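Writing the rules before the robots arrive

Varnley has had a written code of practice for its hand-held gripper work since January. It runs to 12 pages, and Feven Hadgu, who drafted most of it, thinks that is three pages too many.

"The first version was one side of paper," she says. "It told people to charge the grippers and keep their fingers clear of the jaws. Everything else was in somebody's head, and when that person was away the work was done differently."

Hadgu is responsible for procedures at Varnley, which records people carrying out everyday handling tasks so that the recordings can be used to train robot arms. The operator holds a gripper in each hand and does the job with those: lifting a bowl, moving a plant pot, clearing a table. Her colleague Jae-in Bang looks after the equipment and signs off each recording before it leaves the building. I spoke to both of them over an afternoon, mostly about the code and mostly about the parts of it that had been argued over.

The longest argument concerned risk assessment. The existing safety standards for industrial robots deal with a machine that moves under its own power, and with the space it can reach. A gripper held in the hand does neither in the same way. Bang's view was that it should be treated as a hand tool. Hadgu wanted it assessed as part of the robot system it would eventually feed.

"We ended up doing both," says Bang. "There is a hand tool assessment, which covers pinch points, weight, grip and strain on the wrist. Then there is a second sheet for the recording itself, because a bad recording can turn into a bad movement on an arm that does have power behind it."

The second sheet is the one visitors ask about. It requires the operator to work at a speed the arm can reproduce, to avoid reaching over other people, and to stop and discard the attempt if a gripper touches anything it was not meant to touch. Discarded attempts are kept in a separate store for three months and then deleted. They may not be trimmed and put back in with the good ones, a practice Hadgu says she has met elsewhere and does not like.

"If you cut out the knock and keep the rest, the rest still contains whatever led up to the knock," she says. "You have taught the arm the approach and hidden the result."

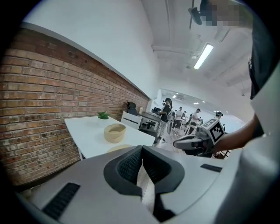
Markers take up two pages of the code. Every printed pattern has to be flat, clean and firmly fixed, and must be replaced if a corner has lifted. Bang checks them with a steel rule and a lamp held at a low angle. A cube that has been dropped is taken out of use until it has been measured again, even if it looks sound.

"People find that one tiresome," he says. "But a cube that has shifted by a millimetre gives you a position that is wrong by more than a millimetre at the fingertips, and wrong in every recording until someone notices. The check takes less time than the complaint about the check."

The company learned this at some cost. Last year a set of 1058 recordings was supplied to Oltodeo, a firm that fits arms to packing benches. Oltodeo found that the arm consistently closed to one side of the object. Bang traced the fault to a marker mount that had been refitted after cleaning and not measured. Of the whole set, 57 recordings had been made with that mount, and all of them were withdrawn.

"It was a small share of the total, and that was the trouble," says Hadgu. "If it had been all of them, we would have seen it on the first morning."

Each gripper now has its own log, kept on paper beside the charging shelf. Any change to a mount, a screw or a finger pad is entered there with the time and initials, and the gripper cannot be used again until a second person has initialled the line. Software was considered. Bang preferred paper on the grounds that it can be filled in by someone with a screwdriver in the other hand.

The section on people is shorter, and Hadgu would like it to be longer. Recordings are made in rooms where others are working, and the code says that anyone who may come into view must be told beforehand. Faces are obscured before a recording is passed to a customer. Screens within view are to be locked or turned away, and paperwork is put in a drawer. Consent can be withdrawn afterwards, in which case the recording is removed and the customer is told to remove it too.

"Consent has to be something a person can say no to without it becoming a topic," she says. "So we ask in writing, and I am the only one who sees the answers."

The code also limits how long one person may hold the grippers without a break. The present figure is 12 minutes. It was settled by watching when operators began to rest their elbows on their ribs, which both of them regard as a reliable sign of tiredness and a poor way for an arm to learn. Komis, a supplier of finger pads that commented on an early draft, suggested a longer period. Vávra, a customer, suggested a shorter one. Neither figure was adopted.

I asked whether a published standard would be better than a company document. Bang is in favour, with reservations. He would like common terms for the parts of a gripper, a common way of stating marker accuracy, and an agreed minimum of information to travel with each recording – which gripper, which mount, when it was last measured. He would not like a standard that fixes the shape of the tool, as the designs are still changing.

Hadgu is more concerned with what happens at handover. At present a customer may receive a recording with no note of how it was made, and has no accepted way of asking. Her own form covers that on a single page, and she sends it with every delivery whether or not it has been requested.

"Some customers file it and never look," she says. "One rang up because a box had been left blank. I was pleased about that, although the box should have been filled in."

The code is due for review after every third delivery. The next review will look at the storage of batteries and at the wording of the rule on dropped cubes, which at present does not say how far a cube has to fall before it counts as dropped. Bang has proposed that any fall counts. Hadgu has asked him to put that in writing.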